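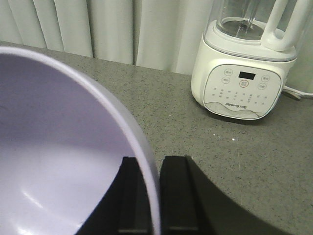

About Plotville Kitchen School

Plotville Kitchen School teaches basic food preparation to adults. Courses cover measuring, mixing, blending, dough work, and the care of bowls and small appliances. No previous training is required. The school was started by Biljana Georgiev, a former bakery production manager, and is now run by her and Costel Obradović.

Teaching program

The standard course consists of 13 sessions. Each session lasts two hours and is built on one operation, such as creaming, folding, or pureeing. Recipes are secondary and are chosen to fit the operation. A session on emulsions uses mayonnaise and a vinaigrette. A session on batters uses pancakes and a plain sponge.

Groups are limited to 8 students. Students work in pairs and change partners at the midpoint of the course. Written notes are handed out at the end of each session and list quantities by weight in grams, with cup measures in a second column.

Work areas

Mixing and blending are taught at the counter. Bowls are kept large in relation to the batch: a bowl is filled to no more than half its depth for stirring and to one third for whisking. Students learn to hold the bowl by the rim with one hand and to turn it against the stroke of the spoon.

Blender work is introduced in the third session. Liquids go in first, followed by soft and then hard ingredients. The lid is fitted before the power is switched on. Hot soup is left to stand for 25 minutes and blended in small batches.

Cleaning and storage

The last 30 minutes of every session are reserved for cleaning. Bowls are washed with a soft sponge, as abrasive pads scratch plastic and dull the surface. They are dried fully and stacked by size with a cloth between them. Blender bases are unplugged and wiped with a damp cloth, never rinsed. Jars and blades are washed separately. Counters are cleared, washed, and dried from the back edge forward.

Staff

Biljana Georgiev: course design, dough, and batters
Costel Obradović: scheduling, purchasing, and equipment
Selma Kadrić: sauces, soups, and blending
Dirk Mühlbauer: food safety and cleaning practice

Enrollment

New groups begin in September and February. A shorter course for returning students is held in June and covers preserves and cold soups. Applications are handled in the order received. Students should bring an apron, closed shoes, and a container with a lid. Knives, bowls, and ingredients are supplied.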